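Laundry and folding room — walk-through checklist w/ comments
Site: Kornis House, ground floor
Month: September
Done by: Yatziri Magaña
Copy to: Perla Bañuelos

Key: OK / FIX / WATCH

1. Entry and floor
Door opens fully, closer works — OK
Floor mat flat, no curled corners — FIX. Back left corner again. Tape's given up, needs a new mat or no mat.
Walkway to dryers clear — OK. Trolley was parked across it at 7:40 am, moved it myself.
Wet floor sign on hook — OK

2. Washers
Hoses, visible leaks — OK on all. Bit of crust on the cold tap, wiped off, will look again next month.
Door seals — WATCH. Middle machine has a soft spot at the bottom of the rubber. Not leaking yet.
Detergent drawer clean — FIX. Gunked up. Powder is going in by the mugful, please use the scoop.
Isolation switch labelled — OK, label is fading tho

3. Dryers
Lint filters cleared — FIX. Two out of the lot were full. I know everyone's busy but this is the one that starts fires. Every load, not every shift.
Vent flap outside moving freely — OK, had to pull a bit of ivy off
Nothing stored on top — FIX. Spray bottle and a paperback. Both gone to the office.
Cool-down cycle being used — WATCH. Perla says evening crew are stopping it early to save time. Please don't. Hot towels in a tight stack hold their heat.

4. Folding table
Stable, no wobble — OK
Surface intact, no chips or lifting — OK
Surface clean — WATCH. Faint smudges, nothing sticky. Usual wipe-down at end of shift is fine, just get right to the edges.
Height OK for staff — asked two people, one says fine, one says her back is sore by lunch. Step stool isn't the answer, looking at risers from Vasar, 50 mm ones.

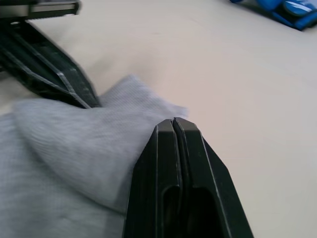 Knits are still the slow bit. The ribbed stuff wont lie flat if you pull it by a corner, so smooth it out from the middle first and then fold. Don't leave pieces bunched up on the table at changeover, the next person has to work out whether they're clean or not and mostly they just wash them again.

Pins, clips, hard bits in pockets — FIX. Found one open safety pin on the floor under the table. Check before the wash please, and again at the fold.

5. Chemicals
Locked cupboard — OK, key where it should be
Safety sheets in folder — FIX. Sheet missing for the Javdale stain remover. Have emailed for it.
Decanted bottles labelled — OK
Gloves in stock — WATCH. 13 pairs left, mostly size small. Ordering medium and large.

6. Lifting and storage
Bags under the limit — OK, the ones I picked up were all fine
Heavy linen on lower shelves — FIX. Doonas are on the top shelf again. Swap with the pillowcases.
Shelf brackets tight — OK, one took a half turn

7. Electrical and fire
Test tags in date — OK, except the Ogola steam iron, taken out of use until it's done
Extinguisher gauge in green — OK
Exit light — OK

To do
Mat — Yatziri
Iron tag — Perla to book, quote last time was $248 for the whole floor
Lint reminder at handover — both of us
Doonas — whoever reads this first, ta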